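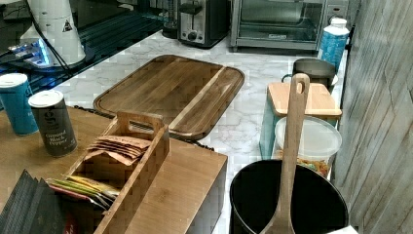
3 min read

Sat 3 May

Can it put the pepper away yet?

I get this question more than any other, usually from people standing in a kitchen that looks a lot like mine, with the tea packets out and the pepper out and a pot that never made it back to the cupboard. Can I buy a robot that does this? And my answer for a couple of years has been a flat no, go wipe your own counter. Lately I've gone a bit softer on it, so let me tell you where I am.

Start with the stuff that works. Robots are great at doing one thing in one spot, all day. Stokon, the packaging shop out past Prollton that let me hang around in October, has an arm that moves filled cartons from a belt to a pallet, and I watched it for most of a morning and got bored, which I mean as a huge compliment! Same carton, same height, same pallet. When a carton came down the belt sideways the arm stopped and a light came on, and a guy walked over and turned it the right way around. He told me he does that maybe twice a shift and otherwise gets on with his own work.

Now think about a kitchen counter. Nothing is the same carton. You've got a round canister that has to be gripped around the middle, a paper packet that folds if you squeeze it, a bag of chips that has no real shape at all, and a drawer that you have to pull straight or it sticks. Each of those is a different job for a pair of fingers. I can do all of them while talking on the phone, badly, but I can do them.
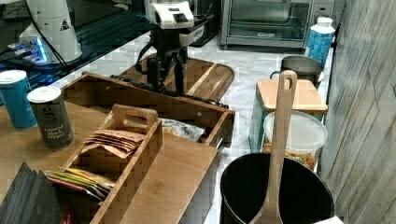
Two fingers get you further than I used to think, though. I went in assuming you'd need a full hand, with a thumb and everything, and the people building these things mostly shrug at that. A pinch will lift a canister. A pinch will pull a knob. What a pinch is bad at is anything that needs two hands, like holding the box still while you open the drawer, and you'd be amazed how many chores are secretly that. (Try opening a light little drawer with one hand some time. The whole box comes toward you.)

Speed is the other thing. At the Soltia open day I timed a demo arm on a single drawer – reach, find the front, pull, let go – and it took 90 seconds. It was lovely to watch and I would have lost my mind if I'd wanted something out of that drawer. They then let it run 30 tries in a row with the box nudged a little each time, and it got 14. The team was pleased with that, and I sort of was too, because they left the score up on the wall where we could all see it. I've been to plenty of demos where you get one perfect run and then it's time for sandwiches.

The one I keep going back and forth on is Pillai, the tidy-up project a few of you sent me links to. Their idea is to skip the hard chores and do only "put it back where it lives," so canisters to the shelf, packets to the caddy, snacks to the drawer. No cooking, no dishes. I like that. A small chore done all the way beats a big one done halfway, at least in my house, where halfway is how everything already gets done. But I'd want to see it deal with a dish towel. Cloth is still the thing that makes these folks go quiet when you bring it up.
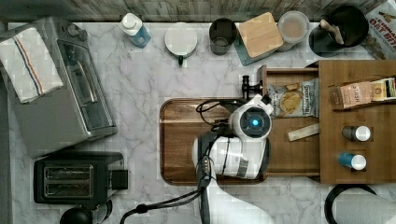 One reader from Prollton thinks I'm asking for the wrong thing entirely. I don't care if it takes all night, the email went, I'm asleep, let it take all night, as long as the counter is clear when I come down and nothing is on the floor. And I have to say that got me, because I'd been holding a stopwatch to something that could be working while I snore. The "nothing on the floor" part is where I'd still worry. A dropped carton at Stokon is a dropped carton. A dropped jar in a kitchen at three in the morning is glass under somebody's bare feet.

Anyway, I put it to all of you last time: would you take a slow one now or wait for a fast one? We had 2,506 answers, a record for this newsletter, and slow won pretty comfortably. Quite a few of you added that you'd take a slow one if it did laundry, which wasn't one of the choices, but noted!

So, yet? For a shop with one kind of box, yes, and it has been yes for a while. For your kitchen, I'd hold on to your money this year. I'm going back to Soltia next month and they've said I can bring my own drawer, so if you have a really awful sticky one you'd like to lend me, hit reply.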